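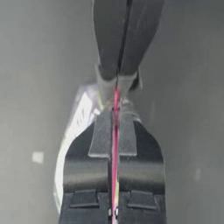 Measure the thickest bit of the finished packet before you print any labels, mallee_shed commented under the original post, and do it after it's sealed.

## Flat orders keep getting bumped up to parcel price

**paperbark_lou**
2024-07-05

I sell stationery and small craft bits from home, mostly through the Plumach marketplace. It's a side thing and the margins are small. I send nearly everything with Kisix because they collect from the newsagent near me.

Since January I've been using their flat rate, which has a 50 g band and a 100 g band. My orders are well under on weight. The trouble is thickness. More and more of them are coming back on my statement as "adjusted", meaning they went through as a flat and were re-billed as a parcel. Last month the adjustments came to more than the labels did.

Things I've already checked:

- kitchen scales against the newsagent's scales, both the same
- I'm using the large flat mailers, not the small ones
- no bubble wrap, only one sheet of card

I lay each packet on the bench and put a ruler next to it, and they all look fine to me. Is there a better way of checking? And can I dispute the old ones, or is that money gone?

---

**mallee_shed**

A ruler beside the packet isn't much use. You end up reading the middle and the middle is hardly ever the fat part. Make a slot gauge. Take two offcuts of stiff board, glue spacers of the right thickness between them at each end, and post your packet through the gap. It should drop through under its own weight. If you have to push, assume it will be adjusted.

Where mine used to fail:

1. The fold at the flap. If the mailer is too long and you fold the spare end over, you've doubled the plastic and trapped air as well.
2. Air generally. Press the packet flat from the closed end towards the opening, then seal it.
3. Card that's been bent and straightened. It never sits flat again. Use a new piece.
4. Inner sleeves. If the product already comes in its own sleeve, tuck the spare part of the sleeve behind it in one layer. Don't roll it.

Also put the label on after it's been through the slot. I wasted a fair few doing it the other way round.

On the disputes, I got three back. You need the job number from each label. Form 687 on their site is the one for adjustments. Form 916 looks nearly the same but it's for lost items, and they'll just close it without writing back.

---

**quollhollow**

just send everything as a parcel and put the postage up. buyers don't care

---

**paperbark_lou**

They do care when the item costs less than the postage. Thanks mallee_shed, I'll make the gauge on the weekend.

---

**brindle_and_co**

Agree with most of what mallee_shed wrote, but I'd be careful about pressing the air out if you're packing anything with a glued edge, such as notepads. Leave those for a day on the shelf first. I had a batch of pads where the glue let go in the mail and I had to replace the lot.

A couple of other points. Kisix depots aren't all the same. Everything I drop at Wusow goes through untouched, and the same packets from the depot in town get adjusted. If you've got a choice of drop-off, try a few packets at each and compare the statements.

Second, check your mailers. I changed from the Ratanaporn ones to a cheaper pack and the plastic was stiffer, so it sprang back at the corners once sealed. Weight was the same on the scales. I went back to the old ones and the adjustments mostly stopped.

I've never bothered with a dispute, so can't help there.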